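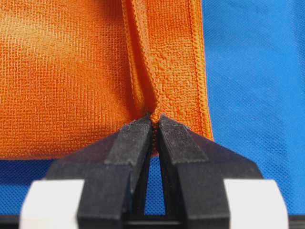

Hideaki Okabe asks why we still collect towel folds by hand when a simulator could turn out thousands overnight.

Fair question. Short version: we tried the simulator first. Cloth in there doesn't bunch up the way real cloth does, and the policy we trained on it closed on air a lot. So now a person drives the arm and we record every try.

2/ The target for this task is 50 good episodes per towel. An episode is one full go, from the first touch to letting go. If the operator fumbles and recovers, we keep it. If the operator gives up, it goes in a separate folder and gets a label saying so.

3/ We keep the recoveries on purpose. The Jestirska set we started from had only clean runs in it, and the model trained on it had no idea what to do after a bad pinch. It just carried on folding as if it had the corner.

4/ Today is Friday, October 31, 2025, and the count so far is 58 episodes recorded, 40 kept. Most of the rejects are sync problems between the wrist view and the side view. Two were my fault - I started recording before the arm had finished homing.

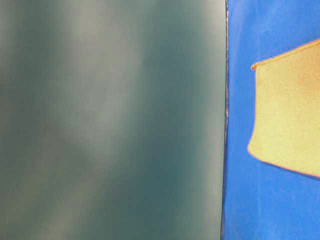

5/ Sync is checked by a small script now. It compares the time stamps on both streams and flags an episode if they drift apart. Before that we checked by eye, which was slow, and we missed things.

6/ Labels are the dull part. Each episode gets one line of plain text saying what the operator was trying to do. "Fold the towel" is too vague. "Pinch the near corner and bring it to the far corner" is better. We rewrote the whole first batch after finding four different phrases for the same move.

7/ Hideaki Takagi drives in the mornings and I take the afternoons. You can tell us apart in the data. He goes in slow and closes once. I go in fast and adjust. We want both styles in the set, so we split every towel between us.

8/ Someone will ask about the format. Episodes are saved in the Florkitz layout, one folder each, with video and joint positions kept apart. A converter for Curska is half done. It drops the gripper width at the moment, so please don't use it yet.

9/ Next up in November is the same task with thicker cloth. I'll post the reject numbers for that too, good or bad.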